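Progress report, Nustton handling standards project
Second report to the Galbraith Fund
Written by Jean Farquharson

Hello again, and thank you for being so patient over the revised budget (Angus tells me it has reached you now, and that the sums add up this time!). I'll start with the house rules, as that's the bit you asked most about in February.

We now have 26 written rules for recording and repeating handling tasks, down from a rather frightening 109 in the first draft. Most of the cutting was Angus Lamont's doing. He went through with a green pen and struck out anything that two people read two different ways. I sulked over a couple of them, but the shorter version is much nicer to work from and people do look things up in it now.

The part I'm happiest with is the section on clear plastic. See-through things are a pain for any system that works from camera pictures – edges vanish, highlights turn up where there's no edge at all – and our old guidance said only "take care", which helped no one. The new section says to log clear items under their own heading, to note the colour of the surface they're on, and never to mix them into the general results. Alby wanted a separate rule for frosted plastic as well. We argued about it over several lunches and in the end it went in as a note.

We've also settled the wording on starting positions. Fingers open, nothing touched, and the item fully inside the gap before anyone closes the grip. It sounds obvious written down, but our first batch had all sorts in it, and 13 recordings had to come out.

Prillon have read the draft and sent back comments, mostly kind. They'd like more on how we name files, and I've said we'll do that next. They also think our sign-off sheet is too long, and I have to say I agree with them.
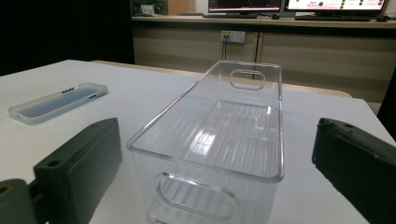 Does every recording need a second person to check it before it counts?

Only the ones with clear or shiny items, plus any that the first person has marked as doubtful; the rest are checked by sample.

Money next. We've spent nearly 300 pounds less than planned on printing, and I'd like to move that across to Angus's travel so he can go through the rules with the Prillon people face to face. Could you let me know if that needs a form? The file naming section should be with you before the next payment is due, and I'll send the shorter sign-off sheet along with it.

Jean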